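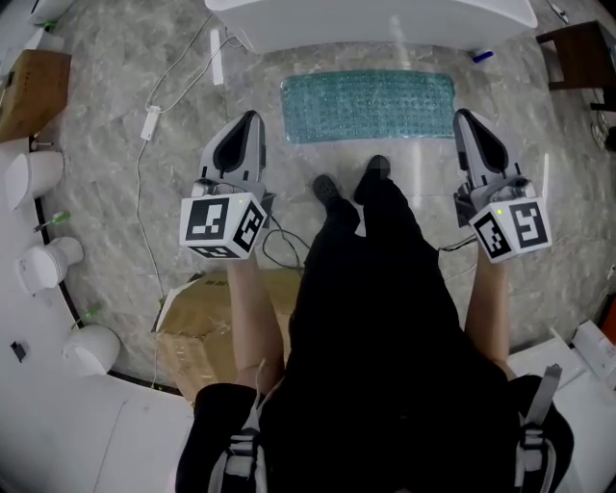 # About Kuseck Bath & Home

Welcome, and thank you for stopping by! We're a small family shop in Brokcombe selling towels, bath mats, shower curtains and all the little things that make a bathroom nicer to walk into on a cold morning. Aleksandra Makowska opened the doors one rainy March with a borrowed cash register, a hand-painted sign and 300 towels bought from a hotel supplier who was closing down (they were all cream, and we were still selling them two winters later).

These days we carry almost 3,000 different items between the shop and the website, and we're still fussy about every one of them. New towels get washed at home before we order more than a sample. If they shed all over the dryer, they go back. Aleksandra's mother has strong feelings about hems, and she has been right often enough that we ask her first.

Our linen comes from the Czerwiński mill, where the same family has been weaving for us since our second year. We visit when we can – the drive is long, but there is always soup at the end of it, and usually a roll of fabric we hadn't planned on bringing home.

The shop itself is 1,522 square feet, counting the back room where we wrap parcels. Come in and feel the towels, bring a paint chip or a scrap of your old curtain, and stay as long as you like. Dogs are welcome too, as long as they keep off the bath rugs!

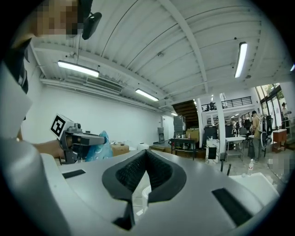

**OUR SERVICES**

We hem shower curtains to length, embroider initials on towels and robes, and put together gift baskets for weddings and new homes. Guesthouses and small hotels can order through Cludent, our trade line, with free delivery on orders over $100. Embroidery takes a week or so, a little longer before the holidays, so please give us a call early if you have a date in mind.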